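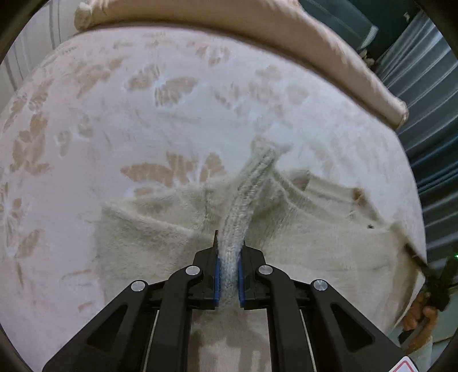
The sleeve on the white blanket.

The Bus to Grimska

The bus to Grimska left at 6 in the morning, and Adeel Khokhar was at the stop already at five. He had with him one bag and a paper box tied with string. In the box was a sweater which his aunt had finished the night before. She had told him two times that he must not put it under the bag.

It was October and the road was still dark. The driver looked at the box and asked if it was food.

"It is a sweater," said Adeel.

"For you?"

"For a man in Grimska. His name is Uchenna Briggs."

The driver said he knew a Briggs, but that one was a woman and she sold fish. Then he gave Adeel the ticket and 193 in small coins as change, and Adeel put the coins in his coat, where they pulled the pocket down all the way.

His aunt had started the sweater eleven years before. At that time she worked in the office of the ferry company in Josevura, and Mr. Briggs worked there also, at the next desk. One winter the heating was broken and he sat every day in a thin shirt, typing with stiff fingers. She said to him, I will make you a sweater. He said, I will wait for it. She made the back and half of the front. Then the office closed, and he moved to Grimska, and she put the wool in a drawer with the needles still in it.

Adeel had asked her why she took it out again. She was looking for candles, she said.

The bus climbed slowly. At the second village a woman got in with a small dog called Pringle, and the dog put its nose on the box and left it there for the rest of the hour. Adeel did not like to move the dog. He held the box with both hands and looked out at the fields, which became gray and afterwards yellow. He tried to prepare what he would say. Good morning, my aunt sends you this. Or: Good morning, do you remember the office in Josevura? It sounded like he was collecting money.

In Grimska he asked for the street in a shop named Butix, which sold buttons and also lamps. The girl there drew a map for him on the back of a receipt. She drew the church very carefully, with the windows, and then she had no more place for the street, so she explained the rest with her hand.

The house was at number 351, although there were not so many houses. A tall man with white hair opened the door. He was wearing a thin shirt.

"Good morning," said Adeel, and forgot the rest. He gave him the box.

Mr. Briggs took it to the kitchen and cut the string with a bread knife. He lifted out the sweater and held it in front of him by the shoulders. It was too wide for him. Maybe eleven years ago it was the right size, or maybe she had remembered him bigger. One could see the row where the old wool stopped and the new wool began, because the new one was a little more blue.

"The sleeves are long," he said.

"She can make them shorter. She told me to say this."

"No, no." He put it on over the shirt and turned back the cuffs one time, and after that he sat down at the table. He did not speak for some minutes. The clock on the wall was loud. Adeel looked at the bread knife and at the string, and wondered if he should take the string home.

"Does she still put the sugar first, before the tea?" asked Mr. Briggs.

"Yes."

"It is wrong to do so."

"I have told her."

Mr. Briggs stood up and filled the kettle. The next bus back was at four, he said, and it was never on time, so there was no hurry. He took down two cups, looked at them, and took down a third one from the higher shelf. It was green and had a small crack near the handle. He wrapped it in a newspaper, and then in a second newspaper, and he put it in the paper box where the sweater had been.

"This was hers, from the office," he said. "I took it by mistake. Do not put it under your bag."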